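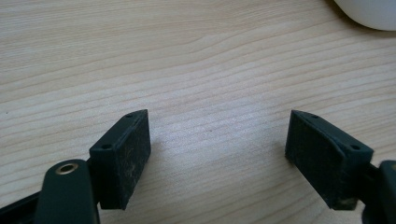
Breltley Community Workshops
Home Talks Workshops Venue Contact
Search this site Enter keywords Go
Last updated Wed 1 August

Looking after a pale wooden table
Speaker notes, Renata Villalba

Start when the doors are shut. Say who I am and that I worked in the repair shop at Kyriakidis before I came here. Questions at the end, please.

Softwood tables. Pine and woods like it are soft. A fingernail will mark them. People buy them for the colour and the grain, then treat them like a kitchen worktop. Ask for hands up: who has a ring from a mug at home?

Rings. A white ring is damp in the finish. A dark ring has gone into the wood itself. White ones often go with a soft cloth and a little oil. Dark ones need sanding. Pass the two sample boards round now, Stelios Vrettos has them at the back.

Daily wiping. Damp cloth, wrung out well, along the grain. Dry it straight after. No scouring pads.

Specks. Small dark dots may be crumbs, ink or tiny knots. Try a cloth first. If a dot is part of the wood, leave it alone. I once spent half a morning on a knot.

Sanding. Fine paper, with the grain, light hand. Do the whole top or you will see a patch. Wipe off the dust before anything else goes on.

Oil. Thin coat, wait 30 minutes, wipe off what is left. Second coat the next day. Lay used rags out flat outdoors to dry, never in a heap, they can catch fire. SAY THIS TWICE.

Light. Pale wood turns yellow near a window. Move bowls and mats now and then or you get a lighter shape underneath. Tell the Plernberg story if there is time, skip it if not.

Questions. Eftychia Lambrakis takes the microphone round. Somebody will ask about veneer. Answer: do not sand it, come and see me after.

Boards back to Stelios before people leave.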